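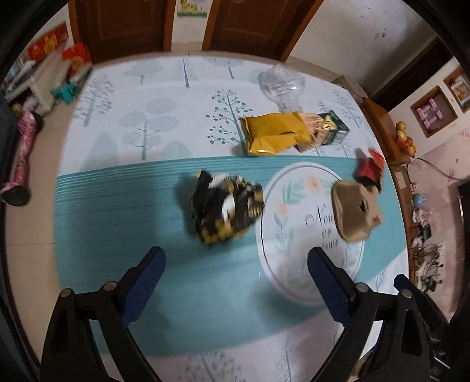 August
By the Trallholm Press Office

Trallholm Opens Its Family Reading Rooms with Free Story Hours All Season

TRALLHOLM – The town library is delighted to announce that its new family reading rooms are open at last, and that every household in Trallholm and the neighboring village of Ganska is warmly invited to come in, settle down and stay as long as they like.

The rooms take up the ground floor of the old Cleritz building on Colombo Street, which many readers will remember as the fabric shop where their grandmothers bought curtain material. The tall front windows have been kept, and so has the long oak counter, now the place to check out books (and to ask for help finding one, which the staff truly enjoy).

Families will find 1000 picture books on the low shelves to begin with, including 171 titles in languages other than English, many of them given by local people whose own children have grown up and moved on to thicker books. More will be added through the winter as donations are sorted.

Story hours start at 10 a.m. and are meant for children up to age six, though older brothers and sisters are very welcome to come along. There is space for 12 families at each one, and places can be saved at the counter or by phone. An evening session for parents who work during the day begins at 6 p.m. – pajamas are perfectly fine.

Parking is free for library visitors in the lot behind the building, which holds 40 cars, and strollers can come straight in through the side door. Library cards are free to residents of both communities and can be made up on the spot with proof of address.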